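Paint Color Study: Call for Participants
Posted September 13, 2020

Do you have strong feelings about the color of your hallway? Have you ever painted a bedroom, stood in the doorway the next morning and wondered what on earth happened to the shade you picked? Then we would love to hear from you!

The Naidoo Color Workshop is looking for 44 people to take part in Liltik, our new study of how people choose colors for the rooms they live in. We ran a small trial in August with neighbors here in Perau, and the conversations were so good that we could hardly wait to open it up to everybody else.

What you would be doing

You will join 2 online sessions, each 90 minutes long. In the first one we talk about the rooms you live in now: what color they are, who chose it, what you would change tomorrow if somebody else moved the furniture. In the second you get a set of painted cards in the mail beforehand, and we ask you to hold them up in different corners of your home at different times of day and tell us what you see. There are no right answers. Some people in the trial changed their minds four times over one card, and those were some of our favorite sessions.

Between the sessions you keep a short color diary. A line or two a day is plenty – a wall at the dentist's, a neighbor's front door, a kitchen in an old movie. Messy notes are fine. 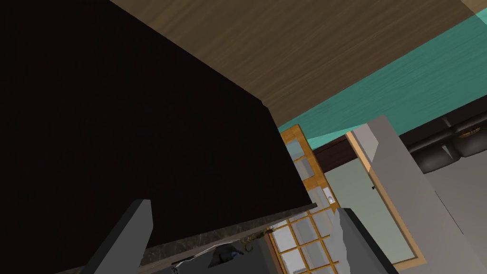
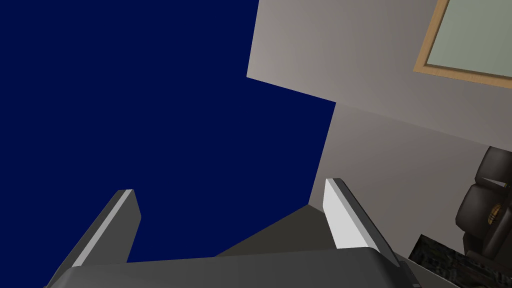 Teal wall and glass-paned door in the first view, navy beside light gray in the second.

Who can take part

Anyone aged 16 or over who lives in a house, apartment, dorm or mobile home and can join a video call. If you are under 18 we need a signed form from a parent or guardian. Renters are very welcome, even if your lease says every wall has to stay white (we'd especially like to hear how you get around that). You don't need any background in art or design. Color-blind participants are warmly invited too, and we have a separate set of cards ready with stronger differences between light and dark.

What you get

The painted cards are yours to keep, along with a printed copy of the finished Liltik booklet. We also send everyone a gift card for Drarar, the paint and hardware store on our street, which takes phone orders and ships.

How to sign up

Send us an email with your name, your age, the kind of home you live in and the one wall you think about most. Please put "Liltik" in the subject line. We read everything ourselves and will write back either way – if the sessions fill up, we'll ask whether you want to be on the list for the next round.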